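Re: [handheld-dev] Trotine dock: no picture over 50 Hz, and stick drift after resume

On the Sevham board, Nel wrote:
> I've got the second revision Trotine handheld and the matching dock. In
> handheld mode everything behaves. Docked, I get a picture on the monitor
> at 50 Hz but a black screen at 60, even though the menu claims the mode
> was accepted. Audio carries on either way.
>
> Also, after resume from sleep the left stick reads slightly off centre
> until I open the calibration page and close it again. I don't have to
> calibrate anything, just open the page. Firmware is the December build.
>
> Is the dock faulty, or is this the cable? The store will swap the dock
> but wants it back in the original box, and the box went out with the
> recycling.

Nel,

Hold off on returning the dock. These are two separate problems and I think only one of them involves hardware.

Display first. The dock has no scaler. It takes DisplayPort alternate mode from the handheld and converts it to HDMI, and the converter keeps the last set of display data it read from the monitor. If you changed monitors, or moved the cable to another input while the dock had power, it may be working from old data. The menu reports a mode as accepted once the handheld side has trained its link. It has no knowledge of what happens downstream of the converter, so treat that message as meaningless for your purposes.

To clear the stored data:

1. Shut the handheld down fully. Sleep is not enough.
2. Unplug the dock from the wall and pull the HDMI cable from both ends.
3. Leave it for five minutes. The standby rail on the second revision holds up for a surprisingly long time.
4. Reconnect HDMI first, then power, then seat the handheld.

If 60 Hz is still black, try a short cable before anything else. The one in the carton is acceptable, but I have measured marginal eye height on longer third-party leads with this converter. The output swing is at the low end of what the standard permits, and there is no equalisation setting exposed to the user. Audio carrying on tells you less than you might think. The dock's headphone socket is fed over USB, so sound from there would continue with HDMI disconnected altogether. If your sound is coming from the monitor's own speakers, please say so, as that changes the diagnosis.

The stick. The driver takes a centre sample at wake, and in the December build it does so before the sensor supply has settled. Opening the calibration page forces a second sample, which explains why merely visiting it cures the offset. I logged 42 wake cycles on my unit with the Govdale test image and saw the offset on seven of them, always on the left stick. The right stick is sampled later in the same routine and gets away with it. Widening the dead zone will mask the fault, though at the cost of fine control near centre, so I would leave it at the default.

A patch that delays the first sample is in the queue. It adds a small wait to resume - not one you would notice with the display still coming up. I would like results from a first revision unit before it is merged, if anyone on the list still has one. Those used a different sensor supplier and I can't rule out a longer settling time.

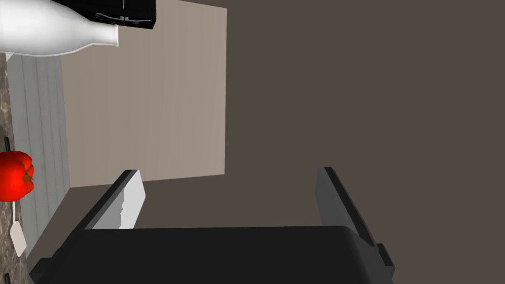 Posted by Florencio Sarmiento to handheld-dev
Filed under: docks, input, firmware

A few items to include when you reply: the firmware string in full, the monitor model, which input you are using, and whether variable refresh is switched on at the monitor. Some monitors advertise a different set of modes with it on, and the converter doesn't handle the longer data block gracefully. Switching it off at the monitor is sufficient. The toggle in the handheld's own menu only governs the internal panel.

As for the box, check the warranty leaflet before you argue with the store. Mine asks for the serial number and proof of purchase and makes no mention of packaging. The serial is on the underside of the dock, beneath the rubber foot nearest the power socket.

Please keep replies on the list, and trim the quoting.

Florencio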